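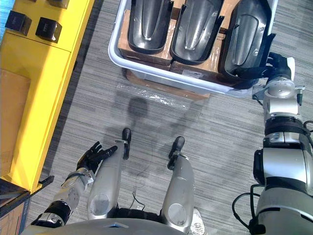
Comment > Automation > Working methods

Leave the packaging in

By Ruth Furnival

Most arguments about teaching robots are about quantity. How many examples, how many hours, how many machines. I think the more useful argument is about what is allowed to be in them, and my view is that we tidy up far too much.

At Trurkhorpe Road, our unit in Palbridge, we gather examples of a humanoid taking moulded parts out of a bin. The parts are dark, glossy and curved, and they stand side by side on brown cardboard. There is a pallet under the bin and clear plastic wrap on the carpet. Each attempt is recorded from the robot's head, so its own legs and feet are in view along with the work.

When we began, we cleared all of that away before every run. The wrap went in a sack, the cardboard came out, and the parts were set at even gaps. We recorded 600 attempts like this, and the system trained on them did well on a clean floor. Then we put the cardboard back and it did badly. It had learned our housekeeping.

The second set had 259 attempts, with the packaging left as it came. It took longer per attempt and the operators disliked it. A shiny part throws a bright streak down its middle, and the streak moves when the head moves. A part that leans shows its paler inside face, and the hand has to come to the rim at another angle. These are the things a picker in a real stores has to cope with, so they should be in the record.

Matvii Kravets, who ran the operators for both sets, disagrees with me in part. He says a beginner, human or machine, needs easy cases first, and that mess is no use if the grasp itself is poor. I accept the point about grasping. Up to 95 of our untidy attempts were thrown out for bad grips, and they deserved it. But a bad grip and a messy floor are separate faults, and only the first is a reason to bin an example.

I would also keep the slow ones. A hand that stops near the rim, backs off and comes in again shows a recovery, and our tidy set had hardly any. We used to cut those pauses for length. I now think that was our worst habit.

The cost is real. Untidy work needs more checking, and it makes for poor demonstrations when visitors come. Customers like to see a bare floor and a neat row. They should ask instead where the examples were gathered, and who swept up beforehand.

Print this article
E-mail this article

Related items
Curnine opens second training floor
What operators want from a head camera
Kollár on gloves, grippers and glossy plastic
Letters: paying people to repeat themselves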